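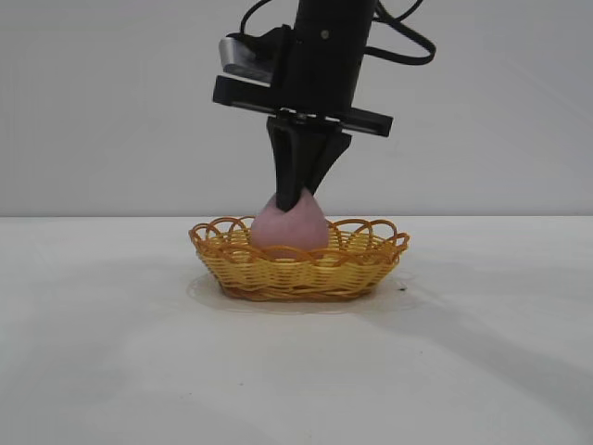
A small woven basket on a white tabletop.

Planning a Family Day Out
Family Life series, for readers aged 7 and over
Drastholm Family Learning Centre
Page last reviewed: 08/09/2025

What is a day out?

A day out is a trip that people in a family or household make together for fun, to learn something or to spend time with one another. It usually starts and ends at home on the same day. A day out may be a visit to a museum, an afternoon at a skating rink or a walk along a river. It does not have to be far away, and it does not have to cost money.

Families come in many forms. Some children live with two parents, some with one, and some with grandparents, foster parents or other carers. Some children have more than one home. On this page, the word "family" means the people you live with or spend your home life with.

Most days out need some planning. Planning means thinking about what will happen before it happens. Adults usually do most of this work, and children do not always see it. This page explains what the work is and how you can take part in it.

Choosing where to go

The people in a family often want different things. A small child may want a playground. An older child may want to see a hockey game. A grandparent may want somewhere with benches and a warm place for tea. When people want different things, the family has to find a way to decide.

Taking turns is one way. If your sister chose the last trip, you may choose the next one. Families who take turns often write the choices on the calendar so that everyone remembers whose turn it is.

Voting is another. Each person says which idea they like best, and the idea with the most votes wins. Voting is quick, but it can be unfair if the same people always win. A family with three brothers who love swimming and one sister who does not might go swimming every time.

Families can also look for a compromise. A compromise is a choice that gives each person part of what they want. The family might go to a park that has a playground for the youngest child and a pond with ducks for the grandparent. Nobody gets everything, but each person has something to look forward to.

Sometimes an adult makes the decision without a vote. The adult may know things that the children do not, such as how much money there is, how tired someone has been, or whether the car needs to be repaired. You may ask for the reason. It is polite to wait for a quiet moment before asking.

Choosing when to go

A family must find a day when everyone is free. Adults may work on weekends or at night. Children may have lessons, practices or homework. A calendar in the kitchen or on a telephone helps people to see which days are already full.

The time of year matters too. In October the sun sets earlier than it does in summer, so an outdoor trip may need to start in the morning. Some outdoor pools and campgrounds are closed by then. Others stay open but keep shorter hours. An adult can check the hours on a website or by telephone before the family leaves home.

Weather can change a plan. It is wise to look at the forecast the evening before. A forecast is a careful prediction made by people who study the weather. Forecasts are often right, but not always, and for this reason many families choose a second plan as well. If it rains on the day of the hike, they may go to the library or the bowling alley.

Understanding the cost

Some places charge an entrance fee. The family may also have to pay for fuel, bus tickets, parking, food and the hire of equipment such as skates. These costs add up. An adult will often write them down and compare the total with the amount the family can spend. That amount is called a budget.

When a trip costs more than the budget, the family has several choices. They may wait and save. They may bring food from home so that they do not have to buy it. They may choose a place that is free. Many museums have one day or evening in the month when visitors do not pay, and parks, beaches and libraries are often free all year.

If an adult says that a trip is too expensive, it does not mean that you asked for something wrong. Every family has to choose how to use its money, and food, rent and heating come first.

Food for the day

People who walk, swim or play outdoors become hungry sooner than they expect. Food for a day out should be easy to carry and easy to eat with your fingers. Sandwiches, cut vegetables, cheese, crackers and whole fruit are good choices. Foods that melt, leak or crush easily are better left at home.

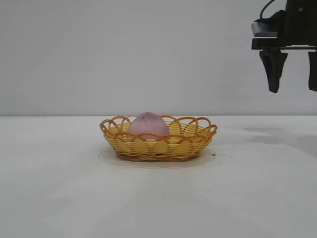
Water is more important than anything else you pack to eat or drink. Each person should have a bottle. Fill the bottles before you leave and close the lids firmly.

If someone in your family or a friend who is coming has an allergy, tell the adult who is packing the food. An allergy means that a certain food or other thing can make a person ill. Do not share your lunch with a friend until an adult has said that it is safe.

Wash your hands before you help to prepare food, and use knives only if an adult has agreed and is with you. Cold foods such as meat and yogurt should travel in a cooler bag with an ice pack.

Packing the bags

A list is the best tool for packing. One person reads the list aloud and another puts the things into the bag. When an item is in the bag, it is crossed off. Here is a list that suits most trips:

Water bottles
Lunch and snacks
A warm layer for each person
Rain jackets
Hats – a sun hat in summer and a wool hat in winter
Sunscreen
A small first aid kit
Dry socks
A bag for garbage
Tickets, money and house keys (an adult carries these)

You can pack your own small bag if it is not too heavy for you. Put it on and walk to the door and back. If it pulls at your shoulders, take something out.

Getting there

Families travel by car, bus, train, bicycle or on foot. In a car, everyone must wear a seat belt, and younger children need a car seat or a booster seat. On a bus or train, stay close to your adult, hold on when the vehicle is moving, and let people get off before you get on.

Maps show how far apart places are. Signs on walking trails often give distances in metres. A trail of 400 metres is the same as one lap of a standard running track. A trail of 1,000 metres is one kilometre long. When you read a sign, remember that you may have to walk the same distance back to where you began.

Long journeys can feel dull. Word games, drawing, music and looking out of the window all help the time to pass. If you feel sick in a car, stop reading, look far ahead through the front window and tell an adult at once.

Bringing friends

Sometimes a child may invite a friend. Your parent or carer must agree first, and then the friend's parent or carer must agree too. The adults will talk about when the friend will be collected, what the friend should bring and who will pay. Please do not invite a friend before your own adult has said yes. If the answer turns out to be no, your friend may be disappointed.

If you have brothers or sisters, include them when your friend is there. They are on the same day out as you are.

Staying together

Busy places can be confusing. When you arrive, your family should choose a meeting place that is easy to find, such as the ticket desk or a large clock. If you cannot see your adult, stop walking and look around you. If you still cannot see them, go to a person who works there. Workers often wear a uniform or a name badge. Tell the worker your name and say that you are lost. Never leave the building or park to look for your family.

It helps to know your adult's full name and telephone number by heart. You can learn the number as you would learn a song.

When plans change

A day out may be cancelled. Someone may wake up with a fever, or the road may be closed by snow. It is normal to feel sad or angry when this happens. You may say so, and the adults may be disappointed as well. Ask whether a new date can be put on the calendar.

A day out may also go ahead and not be as enjoyable as you hoped. The line may be long or the rink may be crowded. Small children may cry when they are tired. Resting, eating a snack and going home a little early are all sensible things to do.

Coming home

The work is not finished when the family gets home. Bags have to be emptied, lunch boxes washed and damp clothes hung up. Each person can do one job. A child of 5 can put shoes on the mat and carry socks to the laundry. Older children can rinse the bottles and shake the sand or mud from a blanket outside.

Words to know

Budget: the amount of money a person or family plans to spend.
Carer: an adult who looks after a child.
Compromise: a choice that gives each person part of what they want.
Forecast: a prediction of what the weather will be.

Something to try

Ask an adult in your home which day out they remember from when they were young. Find out who went, how they travelled and what they ate. You may write down the story or draw a picture of it and put it where your family can see it.

Other pages in this series: Sharing a Bedroom; Chores and Why We Do Them; When Relatives Come to Stay.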